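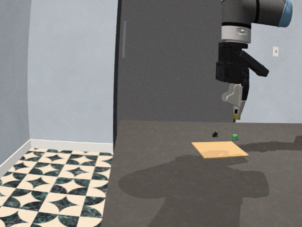 짙은 회색 테이블 위, 주사위 두 개와 황갈색 판

보낸 사람: 밤기차
받는 사람: 호론 한국 메일링
제목: Re: [호론] 노린 라디오 인터뷰 들으신 분? (길어요, 죄송!)

물결 님, 그리고 여러분 안녕하세요!

퇴근길 버스에서 물결 님 메일 보고 내릴 정류장을 지나쳤습니다. 집에 오자마자 인터뷰를 처음부터 끝까지 두 번 들었고요, 저녁도 안 먹고 답장 씁니다. 지금 안 쓰면 잠을 못 잘 것 같아요.

2025년 8월 19일, 물결 님이 쓰셨습니다:
> 다들 잘 지내시죠? 메일링이 너무 조용해서 혹시 저만 남은 건가 싶었는데, 어제 올라온 노린 곤달 라디오 인터뷰 들으신 분 계신가요?
> 저는 영어가 짧아서 절반쯤밖에 못 알아들었어요. 웨이킷 탕 얘기가 나오는 것 같긴 한데, 둘이 다시 같이 한다는 건지 그냥 옛날 얘기를 한 건지 헷갈립니다.
> 그리고 중간에 "스터비"라는 말이 계속 나오던데 이게 사람 이름인가요, 노래 제목인가요? 검색해도 잘 안 나오네요.
> 하나만 더요. 셀츠카에서 한정반이 나온다는 소문은 진짜인가요? 작년에 속은 게 있어서 이번엔 확실해지기 전까지 지갑을 안 열 생각입니다.
> 아시는 분 계시면 좀 알려 주세요.
> 물결 드림

물결 님만 남은 거 아니에요! 저도 있고, 답장만 안 하고 눈으로 읽는 분들도 꽤 될 거예요. (그렇죠? 계시면 손이라도 들어 주세요.)

하나씩 적어 볼게요. 저도 받아 적은 걸 보면서 쓰는 거라 틀린 데가 있으면 꼭 고쳐 주세요.

> 둘이 다시 같이 한다는 건지 그냥 옛날 얘기를 한 건지 헷갈립니다.

둘 다예요! 앞부분은 옛날 얘기가 맞고, 진행자가 호론 활동 중단 얘기를 꺼내니까 노린이 잠깐 말이 없다가 대답을 해요. 제가 옮겨 보면 이렇습니다.

"우리가 싸워서 그만뒀다고들 하는데, 크게 싸운 날은 한 번도 없었어요. 웨이킷은 쉬고 싶어 했고 저는 쉬자는 말이 무서웠어요. 그래서 서로 전화를 안 했어요. 그러다 보니 6년이 됐고요."

저 이 대목에서 한참 멈춰 있었어요. 6년 동안 팬들끼리 별별 추측을 다 했잖아요. 돈 문제다, 연애 문제다, 마지막 투어 때 대기실에서 큰소리가 났다, 누가 봤다더라... 저도 그중 몇 개는 믿었고 게시판에서 아는 척도 했습니다. 본인이 저렇게 담담하게 말하는 걸 들으니까 좀 부끄럽더라고요. 그동안 두 사람 다 한마디도 안 했다는 게 이제야 이해가 가요.

그다음이 진짜인데요. 먼저 연락한 쪽은 웨이킷이래요. 지난 6월에 노린 어머니가 편찮으시다는 소식을 건너 건너 듣고 전화를 했답니다. 음악 얘기는 하나도 안 하고 병원 밥 얘기, 키우던 고양이 얘기만 하다가 끊었는데, 다음 날 또 전화가 왔고, 그다음 날도 왔고, 그러다가 노린이 먼저 "만들어 둔 거 있어?"라고 물었대요. 웨이킷이 웃으면서 "너는?" 하더랍니다. 이 부분 말할 때 노린 목소리가 확 밝아져요. 영어를 못 알아들으셔도 거기는 꼭 다시 들어 보세요. 웃음소리가 첫 앨범 끝에 숨어 있던 그 웃음소리랑 똑같아요!

어머니는 지금 댁에서 지내신다고 했고 그 이상은 말하지 않았어요. 진행자도 더 묻지 않아서 고마웠습니다. 우리도 여기서 더 캐지는 말았으면 해요.

> "스터비"라는 말이 계속 나오던데 이게 사람 이름인가요, 노래 제목인가요?

Sturby라고 쓰고요, 새 앨범 제목이에요!! 그래서 검색이 안 되는 거예요, 아직 정식 발표 전이니까요. 노린 말로는 둘이 처음 합주하던 시절에 얹혀살던 집이 있었는데 그 집을 자기들끼리 스터비라고 불렀대요. 뜻은 없고, 현관 우편함에 써 있던 글자가 지워져서 그렇게 읽혔다고 합니다. 난방이 잘 안 돼서 장갑을 끼고 건반을 쳤다는 얘기도 했는데, 옛날 데모에서 건반이 가끔 두 음씩 눌리는 게 그래서였나 봐요. 저는 여태 그게 편곡인 줄 알고 따라 쳤어요. 장갑도 안 끼고요.

곡은 전부 12곡. 그중에 노린이 혼자 부르는 곡이 있고, 웨이킷이 처음으로 리드 보컬을 하는 곡도 있답니다. 웨이킷이요! 인터뷰에서도 말을 세 마디 이상 안 하던 그 웨이킷이 노래를 한대요. 노린이 "본인은 지금도 빼자고 하지만 안 빼 줄 거예요"라고 했으니 제발 끝까지 버텨 주기를 빕니다.

코카르라는 이름도 들으셨을 텐데 그건 Khokhar, 녹음한 스튜디오 이름이에요. 저는 처음에 새 멤버가 들어온 줄 알고 혼자 놀랐어요. 강가에 있는 작은 곳이고 창문이 커서 낮에는 블라인드를 내려야 악보가 보인다고 하네요. 드럼은 누가 쳤는지 안 나왔습니다. 이거 아시는 분?

> 셀츠카에서 한정반이 나온다는 소문은 진짜인가요?

이건 절반만 확실해요. 셀츠카(Seltska)에서 앨범이 나오는 건 노린이 직접 말했어요. 한정반 얘기는 방송 거의 끝에 나오는데, 진행자가 "바이닐도 나오나요?" 하니까 "500장이요. 번호는 우리가 손으로 쓸 거예요. 웨이킷 글씨가 엉망이라 걱정이에요"라고 했습니다. 가격하고 예약 날짜는 안 나왔어요. 지금 돌아다니는 예약 링크는 제가 보기엔 셀츠카 것이 아니에요. 주소도 이상하고 표지 그림도 옛날 싱글 걸 가져다 쓴 거더라고요. 작년 일이 있으니 물결 님 말씀대로 정식 공지가 뜰 때까지 지갑은 닫아 두는 걸로 해요. 저도 그날 속은 사람 중 하나라 할 말이 없습니다...

공연 얘기도 잠깐 있었어요. 딱 한 번, 좌석이 2521석인 극장에서 한대요. 숫자를 정확히 말하길래 왜 그런가 했더니, 호론 마지막 공연을 했던 바로 그 극장이라서 외우고 있다고 하더라고요. 날짜는 아직이고 도시 이름도 말하지 않았지만 오래된 팬이면 어딘지 다 아시죠. 저 그때 시험 때문에 못 갔거든요. 이번에는 무슨 일이 있어도 갑니다. 비행기표 값을 벌써 찾아봤는데 그 얘기는 안 할게요.

인터뷰에서 제가 제일 좋았던 데는 사실 새 소식이 하나도 없는 부분이었어요. 진행자가 그동안 뭐 하고 지냈느냐고 물으니까 노린이 동네 합창단에서 알토를 했다는 거예요. 이름도 그대로 쓰고 얼굴도 안 가리고요. 옆자리 할머니가 한참 지나서야 손녀한테 듣고는 "자네 유명한 사람이라며, 그런데 왜 박자를 자꾸 놓치나" 하셨답니다. 노린은 그 말이 그렇게 좋았대요. 그날 집에 가서 정말 오랜만에 피아노 뚜껑을 열었다고요. 그 할머니 어디 계신지 모르겠지만 큰절 드리고 싶습니다.

그리고 추모 얘기도 짧게 했어요. 예전 투어 음향을 맡았던 분이 작년에 돌아가셨는데, 앨범 마지막 곡이 그분께 드리는 노래래요. 이름은 가족분들 뜻에 따라 밝히지 않겠다고 했고요. 라이브 부틀렉에서 곡 사이에 "왼쪽, 왼쪽 더" 하고 외치는 남자 목소리 있잖아요. 아마 그분이 아닐까 싶은데 이건 순전히 제 짐작이에요. 어디 가서 옮기지는 말아 주세요.

부탁 하나 드릴게요. 인터뷰 전체를 우리말로 옮겨서 여기 올리고 싶은데 제가 못 알아들은 데가 몇 군데 있어요. 특히 웨이킷이 예전에 보냈다는 엽서 얘기에서, 엽서에 뭐라고 써 있었는지가 안 들려요. 음악이 깔리면서 목소리가 묻혀 버려요. "문을 열어 뒀다"인지 "문을 고쳤다"인지, 뜻이 완전히 달라지잖아요! 귀 밝은 분 계시면 메일 주세요. 초안은 주말 지나면 돌릴 수 있을 거예요.

아, 그리고 물결 님, 예전에 올려 주셨던 투어 포스터 스캔 아직 갖고 계세요? 제 하드가 죽으면서 같이 날아갔어요. 뒷면에 곡 순서가 적혀 있던 그거요. 이번 공연 때 몇 곡이나 겹치는지 맞혀 보고 싶어서 그래요. 저는 첫 곡은 무조건 '느린 우체통'에 겁니다. 다른 의견 있으신 분은 이 메일에 답장으로 달아 주세요. 맞힌 분께는 제가 두 장 갖고 있는 첫 EP 시디 중에 한 장을 드릴게요. (케이스에 금이 갔지만 재생은 잘 돼요.)

쓰다 보니 열두 시가 넘었네요. 한 번만 더 듣고 자겠습니다.

밤기차 드림

추신. 지난달에 주소 바뀌었다고 하신 분, 메일링에 새 주소로 다시 가입하셔야 글이 가요. 옛 주소로 보낸 건 계속 반송되고 있습니다.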